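Vunelard Travel Club
Minutes of the planning meeting held 30/07/2022

Present: Kerttu Leinonen (chair), Lowri Edwards (minutes), Toivo Huttunen, Lenni Oksanen
Apologies: Vilho Koivisto, who sent written notes on the Flundudach trip

1. Minutes of the last meeting
Approved with one correction. The boat fare to Gukitmont is one way, not round trip. Toivo said this had also gone out wrong in the email to members and he will send a new one.

2. Flundudach trip
Kerttu read out Vilho's notes. He has walked the valley route twice now and thinks the group can do it in one day if the bus drops everyone at the upper bridge. From the lower parking lot it is too long. The path is well marked as far as the chapel. After that there are paint marks on rocks and not much else, and he missed the turn on his first visit.

There are 17 names on the list. The guesthouse can sleep 22, so there is room for more, but the owner wants final numbers before she will hold the back rooms. She does not take cards. Members will need cash for dinner and for packed lunches, and the nearest bank machine is in the last town before the pass.

Lenni asked if the guesthouse could serve dinner later than seven. Vilho's notes say no - the cook goes home on the last bus.

Agreed: list stays open for another two weeks. Lowri to collect deposits.
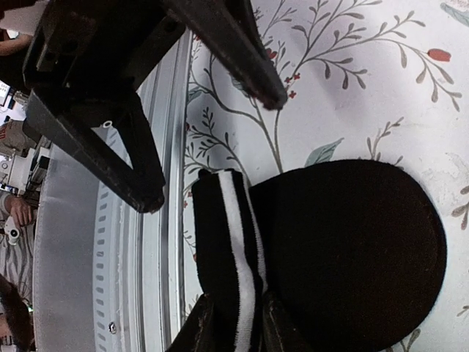 Lenni raised the question of the second day. The first plan was the pottery village in the morning and the hot springs after lunch. Two people who went on their own said the springs were closed for repairs and the sign gave no opening date. Toivo will call the town office. If the springs are still shut, the group will stay longer in the pottery village and take the lake road home, where there is a good place to stop for smoked fish.

Kerttu asked that the lake road be checked with the bus company first. There is a weight limit on one of the bridges and the detour adds over an hour.

3. Bus hire
Toivo has a written quote from Grewal, the company used for the coast trip. The price is up from last time but includes the driver's room and meals, which the club paid for separately before. The other company he tried did not answer. Lenni said the seats on the last Grewal bus were cramped at the back. Toivo will ask for the newer bus and get the answer in writing.

Agreed: accept the quote, subject to the bus being confirmed.

4. Gukitmont in February
Short discussion. The island has one boat a day in winter and it does not run in high wind. Lowri was there in winter some years ago and spent an extra night waiting for it, and she said members should not book anything important for the day after they get back. Kerttu is in favor of going anyway. Prices are low, the museum is open, and the seals are on the north beach at that time of year.

Lenni would like a limit of 9 people so that everyone can stay in the one hotel. Toivo thought this would cause complaints. No decision. Vilho to be asked for his view before the next meeting.

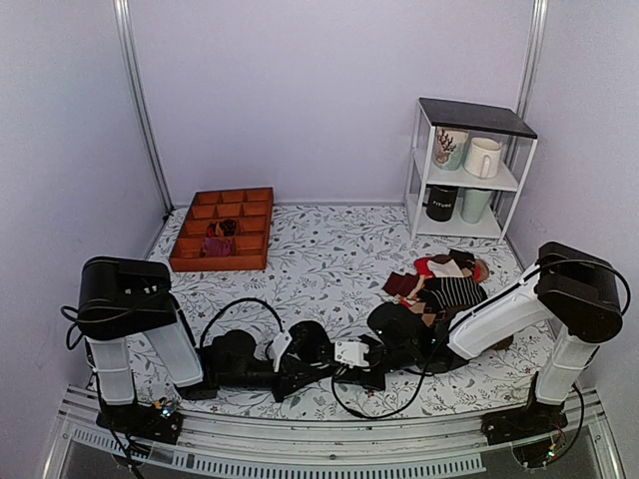
5. Members' evening
Lowri will give her talk on the night train and the border towns. She needs a table for the maps and a longer extension cord than the one in the closet. Lenni to bring one from home. Kerttu asked that the talk stop in time for questions, as the last one ran over and people left to catch the bus.

6. Any other business
The club's copy of the coast walking guide has still not come back. Toivo to put a line in his email.

Lowri asked if members could bring friends on day trips. Agreed that they can if there are empty seats, at the full price.

A member wrote to complain about the early start on the coast trip. Kerttu will reply. The start time for Flundudach stays at 7.

Next meeting: same room, date to be sent out by email once Vilho is back.

Actions
Toivo - corrected boat fare email, town office about the springs, Grewal about the bus and the lake road
Lowri - deposits, new sign-up sheet
Lenni - extension cord
Kerttu - reply to member, ask Vilho about Gukitmont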